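Kurniawati Lau
2019-09-30

OK so I promised a few of you a thread on how I finally learned to sleep through the night again after roughly 20 months of being wide awake at 3 a.m. Get comfortable, I ramble.

Background: I'm a light sleeper from a family of light sleepers. My mother could hear a neighbor's fridge. For years I blamed coffee, then my job, then the moon (don't ask, it was February and I was desperate).

First thing I tried was an app called Dorkley. It plays rain. Then it asks you at 6 a.m. how the rain was. I rated the rain for two weeks and slept exactly as badly as before, but with opinions about rain.

Then my friend Sum-yee Tseng, who works nights and sleeps like a stone at noon, told me to quit looking at the clock. I laughed at her. I turned it to the wall anyway and wow, I did not know how much math I was doing in bed every night!! "If I fall asleep now I get four hours." Over and over.

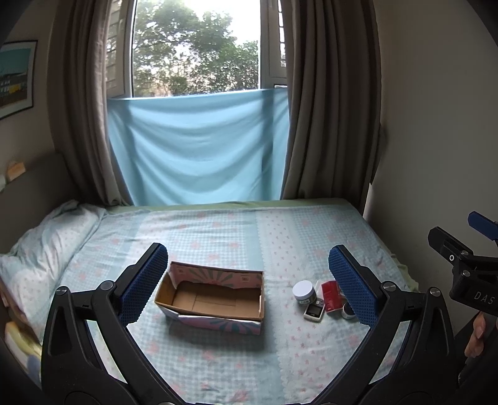
Second thing was getting up at the same time every single day, even after a rotten night, even on vacation. I hated this one. The first 10 days I was a zombie and cried at a tire commercial. What helped was morning light, so now the long curtains get pulled to the sides as soon as I'm up and I stand there staring at the trees with my tea until my brain switches on. Light in the face, then shower, then phone. In that order or the whole thing falls apart.

Third: no lying there fuming. If I'm awake long enough to get annoyed, I get up and sit in the kitchen with a boring book. Mine is a history of the Flornon canal, 600 pages, and I have read the chapter on lock gates maybe nine times. Highly recommend. Couldn't tell you a thing about lock gates.

Tsz-kin Tai asked about naps. I cut them out completely for a month and then let myself have a short one if I really needed it, never after lunch. Your mileage may vary, Tsz-kin, you have a toddler, take whatever you can get.

Stuff I bought that did nothing for me: lavender spray, a pillow shaped like a bean, magnesium gummies (tasty though), and a very expensive mattress topper from Pumumley that I sent back. Return shipping was a nightmare. Still a little mad.

And yes, I know everyone says the bed is only for sleeping. I'm trying! I'm not great at it. It's the biggest flat surface I've got. 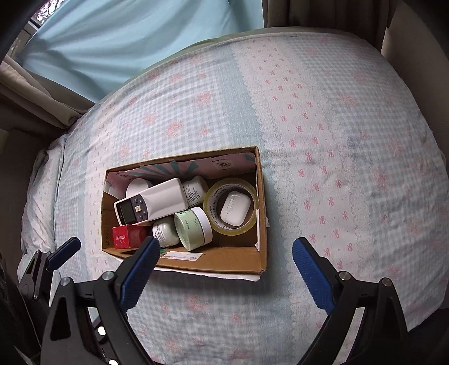 Gingham, bows, flowers and one box full of little things.

Last bit, then I'll let you go. If you've been at this for months, please go talk to a doctor. I put it off way too long, and mine caught a thyroid thing that no amount of rain sounds was going to fix. I still get a bad night now and then. I just don't panic over it the next day.

Will answer questions tomorrow, after tea.

Last updated 7:42 p.m.
1,502 likes · 20 comments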